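Wosonbridge House, ground floor and open lab – walkthrough checklist, November round

Filled in by Busisiwe Masilela. Comments are mine, please don't shout at the facilities desk about them!

Entrance and corridor

Door closer, street side – OK. Slower than I'd like but it latches.
Mats flat, no curled corners – OK
Exit sign lit – OK
Extinguisher tag current, serial ends 2,876 – OK
Fire door to the Pretorius stairs – FAIL. Propped open with a box of printer paper again. I moved the box. Ticket is in, number 46 on the list.

Kitchenette

Kettle cord and plug – OK
Fridge seal – OK
Under-sink leak check – OK, and what a relief after last time
First aid box – NEEDS ATTENTION. Only 2 of the large dressings left and we're supposed to keep 6. I've asked Sturside to add them to the next delivery.
Dish soap under the sink with the descaler – please, please put these on different shelves. They look far too alike when you're in a hurry and I nearly washed my mug with the wrong one.

Open lab, overhead

Ceiling fixtures, visual check from floor level – OK. I can't vouch for anything I can't see from the floor, so the brackets wait for the Olterer people and their ladder.
Air duct, rattles or hanging tape – OK, nothing rattled while I stood there with my head tipped back (my neck says hello)
Fluorescent lights, flicker – OK
Emergency lighting test – not done this round, it's on the electrician's sheet

Open lab, tables

Now for the part of my round that always takes longest, mostly on account of me stopping to look at the flowers. I love having them in here and I'm not trying to get rid of anybody's tulips! But two glass vases on a glossy tabletop get their own line on this form, and I'd like us all to be a bit more careful with them. The purple bouquet in the clear vase is easy enough to check, as you can see the water level straight through the glass. The red one with the round base is the one I fuss over, with those long tulip stems reaching out to one side.
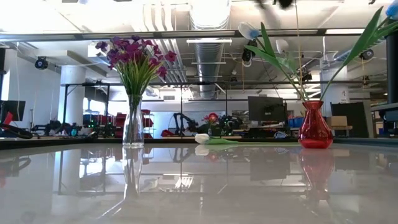 So my rules for vases, and I'll be adding them to the sheet by the door. Keep them well in from the table edge. Don't overfill. If a stem is lying on the table, pop it back in water or put it in the compost, and wipe the spot with a dry cloth while you're there – a shiny surface hides a puddle beautifully until your sleeve finds it. Tall, heavy-headed flowers go in the widest vase we've got, and if they still lean, trim them. Lift a vase with both hands, and carry it to the sink to change the water.

Vases, position and stability – OK WITH COMMENT, see above
Loose stems on table – NEEDS ATTENTION, one white tulip
Tabletop, chips or cracks – OK on the parts I ran my hand over
Power strips kept away from vases – please check yours, I'll look again next round
Broken glass kit (dustpan, thick gloves, lidded tub) – OK, on the hook by the sink. The gloves are enormous. If anyone has smaller hands than me, tell me and I'll order a second pair.

Still open from last round

Loose coat hook by the restroom – fixed, thank you whoever you are
Squeaky chair – still squeaky, still safe
Stair light on the Pretorius side – waiting on a part

Overall: pass, with the fire door to be looked at again before I sign. Copy to Sturside for the dressings and to Olterer for the brackets. Questions to me, mornings are best.

B. Masilela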